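From: Zsolt Bognár
To: Kamon tableware list
Subject: Re: [kamon] Gray lines on old plates, and a question about borders

Azucena Becerra wrote:

> Hello everyone. I inherited my aunt's dinner set from the Tsoukalas
> shop in Skokbridge and I use it every day. After one winter the
> plates have thin gray lines in the middle, like pencil. I can't
> feel them with my finger. Is the glaze broken? Should I stop
> eating from these plates? My sister says to throw them out and I
> don't want to.
>
> Second question, how do I find out the name of the pattern? There
> is nothing on the back except a number, 17. I have seen people
> here name a pattern from one photo and I don't know how they do it.
>
> Azucena

Dear Azucena, dear all,

Please don't throw them out before you try to clean them. I had the same lines on my own plates when I moved to Brarkgate, and I was also afraid that the glaze was finished. In my case it was metal from the knives. A glaze is harder than many table knives, so the knife loses a little metal and the plate keeps it. If you can't feel the line with your fingernail (please use the nail and not the soft part of the finger), there is a good chance that you have the same thing.

What I do is this. I wet the plate, I put a small spoon of baking soda on it, and I rub with a soft cloth in small circles. It needs some minutes for each plate. If the line becomes weaker but does not go away, I leave the paste on it while I drink my coffee and then I rub again. I don't use steel wool and I don't use the green side of the sponge. Somebody on this list wrote in July that she uses a cream for cooktops. I believe her, but I would first try it on the foot of the plate, and I would keep it away from any gold.

If the nail catches in the line, it is a different story. Then it may be a real scratch or a crack in the glaze, and I would stop using that plate for food and put it on the wall or under a flower pot. With an old set I would also be careful about lead, especially if the colors are on top of the glaze. You can look at the surface from the side under a lamp. If the decoration is dull or stands a little above the shine, it is probably on top. I can't tell you more than this, I am not a chemist.
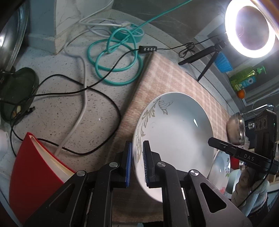 Now about the name of the pattern. The number on the back can mean many things. On my pieces from the same shop there is a 7 on the small ones and a 2 on the sauce boat, and for a long time I thought these were pattern numbers. Later I bought an old price list, and there the numbers are only for the shape. So your 17 may tell you that it is a dinner plate and nothing else. I am sorry if this is a disappointment.

For the pattern itself I would begin with the border. Write down whether it goes all the way around or stops and starts again. Look where it sits, on the flat edge or on the inside slope, and what is between the flowers. Old catalogs often call the same flower by different names, but the small things between the flowers are easier to compare. I keep my notes on paper cards and I have now 300 of them, which my wife finds too many for one kitchen drawer.

It would help if you could tell us these things:

the width of the plate across the middle
whether the foot ring is glazed or rough
the color of the white, if it is more blue or more like cream
any letters near the number, even if they are half gone

A word about storing, because I think many marks come from there and not from eating. The foot ring of one plate sits on the face of the plate under it, and if the ring is rough, it scratches each time you pull a plate out. I cut circles from an old cotton sheet and put one between every two plates. Felt is nicer but it holds dust. I also don't let metal bowls stand on top of the plates any more, because they leave the same gray marks as a knife when they slide.

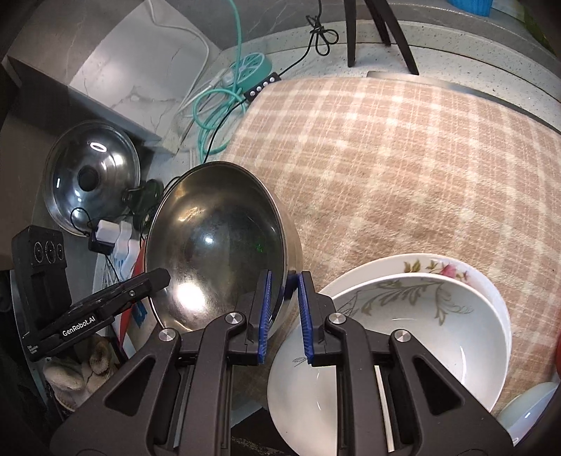
About the dishwasher we will never agree on this list, so I only say what I do. The everyday white plates go in, and everything with a printed or painted border I wash by hand in warm water. I lost the color on two cups before I learned this, and they were cups I liked.

If you want, send me a drawing or a rubbing of the border with a soft pencil on thin paper and I will look through my cards. I am slow with answers in the morning but I read everything after 8 p.m.

Does anybody else have the Tsoukalas price list with the last pages? Mine ends after the soup plates.

With kind greetings from Brarkgate,
Zsolt Bognár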